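Practical Robotics, Handout 2
Approach and opening of the gripper

Read these notes before you come to the lab in Phromma building. We work in pairs, one person guides the hand-held gripper and the other writes the log.

1. Starting position
Hold the gripper low over the table, with the fingers fully open. The target should be ahead of you and near the middle of the view. Wait two seconds before you move. Many groups forget this pause and then the first part of the recording is difficult to align.

2. Approach
Move in one slow line. If you must correct the direction, do it early – a late turn of the wrist is hard for the model to learn. Keep the fingers open until the target is between them.

3. Recordings
Each pair makes 40 recordings for the Ikeck exercise. Change the place of the target after every recording and note it in the log. Failed attempts are kept also, with the letter F.

Compare your own starting view with this one, where the fingers are wide apart and the round white object is still ahead:

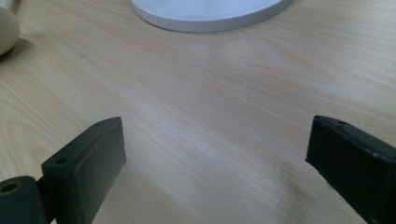
Thanakorn Khamphan remarked after the last lab that the pause feels much too long when you hold the tool, and that counting silently helped him more than looking at the clock. You may use either way.

4. To hand in
The log and one page of text – what went wrong, and at which step. Upload both to the Favport folder before the next lecture.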